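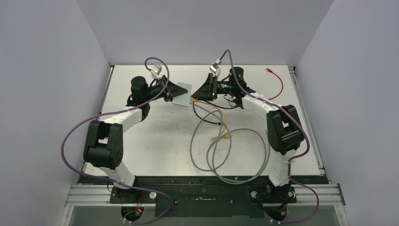
Fig. 2. Matte white surface with pale gray-lavender panels on three sides.

Color for Interiors, Week 4: Whites and Near-Whites

Welcome back, everybody, and thank you for hauling in so many sample cards last time. I took a box of them home and spent far too long at the kitchen table sorting them, which is how this handout ended up longer than I meant it to be.

Where we left off
We had been talking about undertone, the little bit of color left in a paint that most of us would happily call white. You can't judge an undertone from a single card. Lay it on a sheet of plain printer paper and the yellow, pink or violet usually shows itself in a second or two. If you still can't tell, put a second near-white beside it and ask which of the two looks dirtier. It's a rude question but it works.

Reflectance
The number on the back of most cards is the light reflectance value, or LRV. Zero would be a perfect black and 100 a perfect white, and you won't meet either one in a can. Most of what gets sold as off-white sits somewhere above 70. A card marked 58 will look quite light in your hand and surprisingly solid once it is on four walls, so please don't choose it for a narrow hallway just because it was pretty in the store. LRV tells you how much light comes back and nothing at all about hue. Two paints with the same value can fight like cats.

Walls talk to each other
Light that hits one wall bounces to the next and picks up some color on the way. In a corner, a faint lavender gets more lavender, and a white shelf or counter standing close by will borrow a little of it too. This is why a sample painted in the middle of a wall so often disappoints people later. Paint two boards, tape them into a corner, and look in the morning, at 2 in the afternoon, and again with the lamps on.

The Edham house
For those who missed it, the Edham house has a north-facing dining room with 197 square feet of floor and one tall window. The owners had used Movent Chalk on everything, ceiling included, and felt the room was cold. We tried Brimero Oat on the window wall only and liked it, then tried it on all four and liked it a good deal less – the far end went the color of weak tea. Keep your notes on this one, as we'll come back to it when we get to trim.

Finish
Matte hides bumps and shows scuffs. Eggshell is easier to wipe, and satin will show you every roller mark you ever made. On a horizontal surface that gets daily use I'd go tougher than you think you need.

For next time
Read the Huaranga packet up to the section on limewash. Bring three near-whites from a room you know well, labeled on the back, plus your corner boards if they're dry. Lab is in room 440 again, and do wear something old.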